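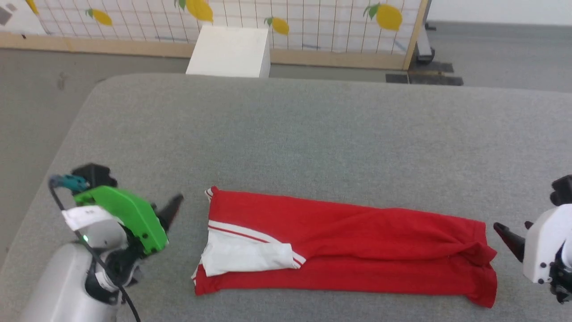
図1 赤いトラックパンツ。灰色の布張りの台に横長に置いたところ

衣類管理演習 第4回 配布資料
「裏と表のある服をたたむ ジャージ・トラックパンツ編」
担当 ウテ・クラインシュミット

今日の持ち物
各自のジャージまたはトラックパンツ1本(裏地つきが望ましい)、筆記用具、前回のたたみ記録表。
記録表を忘れた人は教室後ろの箱から新しいものを取ってください。前回分はあとで写しておくこと。

1.今日やること

前回まではタオル、Tシャツと、いわば素直な布を相手にしてきました。今回からいよいよスポーツウエアです! 私はこの回が一年でいちばん楽しみで、毎年つい話が長くなります(去年は後半の実習が22分しか取れませんでした。今年は気をつけます)。

スポーツウエアの何が面白いかというと、布が一枚ではないところです。表地があって、裏地があって、脇には別布のラインが縫いつけてある。伸びる方向も滑りやすさも少しずつ違うものが一着の中に同居しているので、同じ力で引いても場所によって動き方が変わります。たたむというより、布どうしの言い分を聞いてまわる感じに近いかもしれません。

図1の左側をもう一度見てください。布の一部がめくれて、白い裏地が出ていますね。この「裏地が顔を出した状態」が今日の出発点です。見なかったことにして上から折り重ねると、内側に段差が残ります。

2.用語の確認

表地 外から見える布。
裏地 内側の布。メッシュのもの、起毛のもの、つるつるしたものなどいろいろあります。
脇線 前と後ろの布を縫い合わせた線。脇にラインの入った服では、このラインがたたむときの定規になります。
股ぐり 前後の中心を通る、あのカーブした縫い目。二つ折りにすると三角に飛び出す部分です。
ウエスト ゴムが入っている側。たたんだあとも厚みが出るので、置く向きを決めるときの基準になります。
裾 足首側。ファスナーつきの裾は必ず閉めてから始めます。
遊び たたんだ布の中に残った余分な空間。今日いちばん多く使う言葉です。

遊びについて補足。遊びは少しあってかまいません。ぺたんこに押しつぶした服は見た目はきれいですが、折り線が強く残ります。手のひらを置いて、ふわっと沈むくらいがちょうどよいです。

3.基本の手順(トラックパンツ)

(1)台の上に縦に広げます。台は布張りのものをおすすめします。つるつるの机だと裏地が滑って、整えたはずの裾が逃げていきます。

(2)裾から手を入れ、裏地をつまんで軽く引きます。表地と裏地の端がそろったら手を抜きます。引きすぎると今度はひざのあたりで裏地がつれるので、ひざに手のひらを当てて確かめてください。

(3)脇のラインを目で追います。まっすぐ一本につながって見えれば、脚はねじれていません。途中でラインが消えたり、急に斜めになったりしていたら、そこでねじれています。

(4)左右の脚を重ねます。重ねる側の脚を、裾とひざの二か所で持って運びます。裾だけを持って引きずると、(2)の苦労が水の泡です。

(5)飛び出した股ぐりの三角を内側に折ります。全体が長方形に近づきます。

(6)裾からウエストに向かって三つ折り。棚に立てて入れる場合はさらに半分に折ってもよいです。

(7)輪になった側を手前にして置き、手のひらで一度だけなでます。一度だけ、です。何度もなでると上の一枚だけがずれてきます。

4.まるまった服をどうほどくか

実習で手が止まる人が多いのは、(1)よりもっと前、そもそも服がどうなっているか分からない段階です。かごから出した服はたいてい丸まっていて、どこが襟でどこが裾なのか見当がつきません。

ここで力を入れて振る人がいますが、少し待って、先に手がかりを探しましょう。手がかりとして強いのは次のものです。

・曲線の縁どり。襟ぐりか袖ぐりの可能性が高い。脇のラインは直線に近いので、曲がり方で見分けがつきます。
・縫い目の交差。脇の下か股であることが多い。
・タグ。首の後ろ、または腰の後ろか左脇。
・色の切り替わり。裏返っている場所を教えてくれます。

手がかりをひとつ見つけたら、そこを持って静かに持ち上げます。残りは重さで勝手にほどけてくれることが多く、ここが本当に気持ちいいんです! ほどけなかったら置き直して、別の手がかりからもう一度。三回やってもだめなら、台の上で端から少しずつ開いていきます。

図2では、左下のくしゃくしゃになった赤と白の布に、細い線で縁どられた白い帯が弧を描いています。襟ぐりか袖ぐりか。自分ならどこを持つか、隣の人と一分話してから読み進めてください。

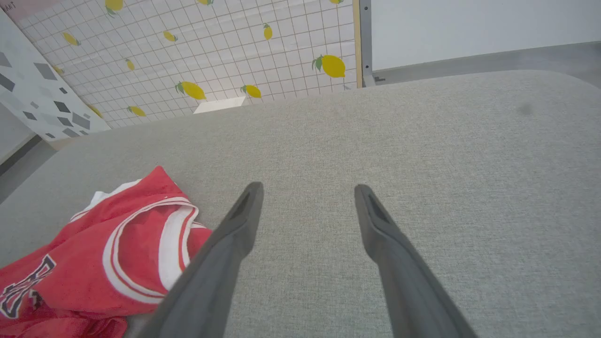 ピエリーナ・レオーネさんからは、縁どりを持って持ち上げると襟が伸びてしまわないか、という質問が出ました。とてもいい質問です。襟ぐりの片側だけをつまんで、水を含んだ重い服をぶら下げれば、たしかに伸びます。乾いた服でも、片側だけに重さをかけ続けるのは避けたいところ。縁どりは「探すための目印」と考えて、見つけたら指をそこから縫い目づたいに進め、肩の縫い目まで行ってから両手で持ち上げてください。肩は縫い代が重なっていて丈夫です。

同じ質問を去年ルイス・ブキャナンさんからももらっていたので、今年の記録表には「最初に持った場所」の欄を足しました。

5.よくあるつまずき

裏地が裾からはみ出す
(2)に戻ります。たたみ終わってから指で押しこんでも、中で団子になるだけです。

たたんだのに右と左で厚みが違う
ウエスト側が厚いのは当たり前なので気にしなくて大丈夫。ただし、しわが寄って厚くなっている場合は別です。いちど開いて、ゴムの部分を左右に軽く引いてから折り直します。

ラインが外に出ない
好みの問題ですが、私は出す派です。棚に並んだとき、どれがどの服かすぐ分かります。ラインを外に出したいときは、(4)で重ねる前に脇線を外側の縁に寄せておきます。

ひもが出てくる
ウエストのひもは結ばずに内側へ入れます。結んでおくと結び目の跡が表地に出ます。

6.練習記録の読み方

前回の記録表を集計しました。提出は58枚、たたんだ回数は全部で594回です。よくこれだけやりましたね、読んでいてうれしくなりました。欄外の感想もすべて目を通しています。

感想でいちばん多かったのは「速くするとそろわない」というもの。これは途中の確認を飛ばしていることがほとんどです。パンツでいえば(3)のラインの確認。一秒もかからないので、ここだけは速くしないでください。一着60秒を切ることを目標にしている人もいますが、私としては、60秒かけて最後まで手が迷わないほうがずっと上手に見えます。

7.実習

二人一組。一人がたたみ、一人が記録します。五回で交代。

一回目は服を平らに置いた状態から。
二回目は裏地を片脚だけ引き出した状態から。
三回目は軽く丸めた状態から。
四回目は裏返しにして丸めた状態から。
五回目は自由。相手にいちばん難しい状態を作ってもらってください。遠慮はいりません!

記録する人は次の項目を書きます。
最初に持った場所
持ち直した回数
脇のラインを確認したか
仕上がりの遊び(多い・ちょうどよい・少ない)
気づいたこと

8.次回まで

自宅で裏地のある服を一着選び、手順のどこを変える必要があったかを記録表の裏に書いてきてください。ウインドブレーカー、裏地つきのスカート、何でもかまいません。薄手のものほど滑るので、手ごたえがありますよ。提出は火曜日の授業のはじめに。

次回は第5回「フードのある服」。フードを背中側に倒すか、前に折りこむか。教室の意見が毎年きれいに割れます。パーカーを持ってきてください。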